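Monthly check of the washing-up corner, Ferneston kitchen, room 709
June round, started at 4 in the afternoon

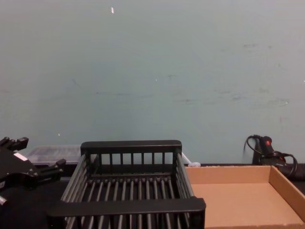
S. Nekell

I write OK, Watch or Repair for each point, and a comment when it is needed.

1. Table top stable, no rocking when pushed by hand - OK.

2. Table top surface. OK. The dark color hides old water spots, so please wipe it also when it looks clean.

3. Wall behind the table - Watch. The paint has scuffs and smudges in many places, and there is a patch of darker gray streaks on the right side. I did not find soft plaster under it. Same comment as on the last round. If Kamath comes to paint the corridor, they can maybe do this wall in the same visit.

4. Black drying rack, rods and rails. OK. I passed a cloth along all the rods and it did not catch anywhere. Rails are straight.

5. Drying rack, feet - Repair. One rubber foot is loose and the rack can slide when it is full. Lorkska has spare feet, order number is in the blue folder.

6. Plastic storage bin behind the rack. OK, no cracks in the rim. It stands too near to the rack for my taste, drops can fall inside. Please leave a hand of space between them.

7. Free way to the sink - OK.

8. Socket cover closed and dry - OK. Distance to the sink is over 300 mm, measured with tape.

9. Floor mat. Watch, one corner is lifting.

Next round in 5 weeks. Point 5 should be finished before it, the others can wait.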